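[Rostlow-kitchens] Re: Microwave with no English on it
Joana Morais
April 23, 2020

Hi Raquel, hi all,

Sorry for the slow reply, I've had your message open in a tab since breakfast and kept getting called away. You wrote:

Raquel Torres wrote:
We've got one of the cream ones in the downstairs flat and I can't read a word on it. I've been pressing the orange thing until something happens. Is there a list of what the buttons do? My mum wants to do porridge and I'd like to defrost a chicken without cooking the legs. Also is it meant to say 0 all the time?

Right, I can help with most of that! Ours is the same sort and I've been living with it since March, when the old McIver died on us in the middle of a jacket potato. The 0 is what ours shows whenever it's got nothing set, with the little green light under it, so I wouldn't worry.

Start with the row just under the display. 10秒 is ten seconds, 1分 is one minute and 5分 is five minutes. You tap them as many times as you need and they add up, so a minute and twenty seconds is one tap of the middle and two of the left. It took me far too long to work out that there isn't a number pad hiding somewhere.
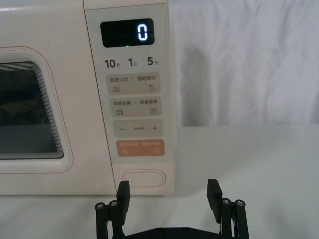 Oana Ardeleanu wrote:
Can I add that the first button under the times is two buttons? Left half is power, right half is defrost. I was pressing smack in the middle for a week and getting one or the other by luck.

Thank you Oana, yes, exactly that. The wavy lines go with the power side and the water drop goes with defrost. For the chicken, Raquel, go for the drop side, then use the minus and plus further down if it wants changing. I'd still turn the bird over halfway and I'd still keep an eye on the legs, mine went a bit grey at the ends the first time.

For porridge I don't bother with any menu. Two minutes, stir, another minute, stir, leave it. Use a deep bowl – deeper than you think – or you'll be washing the glass plate before you've had a cup of tea. The plate needs to sit properly over the roller bits underneath or it grumbles round and round. Ours had been put back slightly skew after a clean and I was all ready to blame the motor.

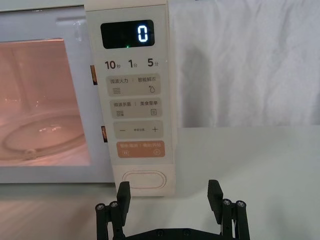

Rostlow-kitchens Digest, Vol 29, Issue 3

Carrying on, as I hit send too soon and the digest caught me halfway.

Cleaning. Bowl of water with a slice of lemon, five minutes, leave the door shut for a bit longer, then wipe. The outside only wants a damp cloth, though I'd go gently over the panel. Ours has some scuffs low down on the door that I've tried to get off with everything under the sink, including that Bunalo cream cleaner, and they haven't budged. I've made my peace with them.

To open the door it's the big oval at the very bottom of the panel. Push it, don't pull at the door. The make is Midea, by the way, it's printed very faintly low down on the window, which might help if you want to look for a manual. There's also a long strip of small print along the top at the front, and a couple of blue-edged stickers near the corner, so don't peel those off in a fit of tidying like I nearly did.
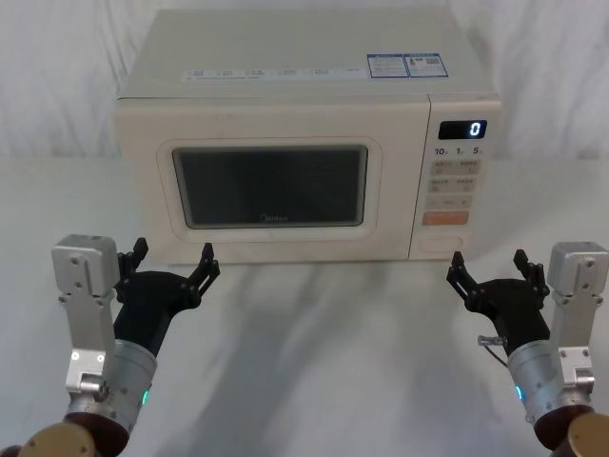

Vasco Marinho asked whether you can leave things stored on top, because his kitchen has no shelf to speak of and the bread has to live somewhere.

I wouldn't, Vasco. I keep mine clear and give it some breathing room at the back as well. Bread on the fridge, or get one of those Kunel hanging baskets if they've still got any.

Now the bottom half of the buttons, going down:

微波杀菌 – microwave sterilising. I've never used it.
美食菜单 – food menu, same button, right-hand side.
minus and plus – less and more.
暂停/取消 – pause or cancel, left side of the orange one.
确定/开始 – confirm or start, right side of the orange one.

So Raquel, if you've been thumping the orange one anywhere at all, you've probably been starting and stopping it by turns. I put a dot of nail varnish on the start side for my dad and he's been fine with it ever since. 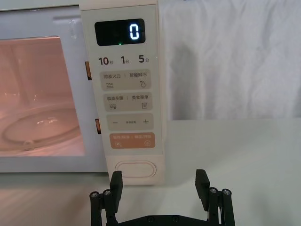

Sofia Salgado wrote:
Nail varnish comes off with the lemon steam if you do the panel with the same cloth. I used a scrap of white tape and wrote START on it. Does anyone know if the sterilise thing is all right for baby bottles?

Good point about the tape, I may copy you. No idea on the bottles, sorry – I'd check what the bottle people say first. If anybody has the manual in English could they put it up on the list?

Raquel, let us know how the chicken goes.

Joana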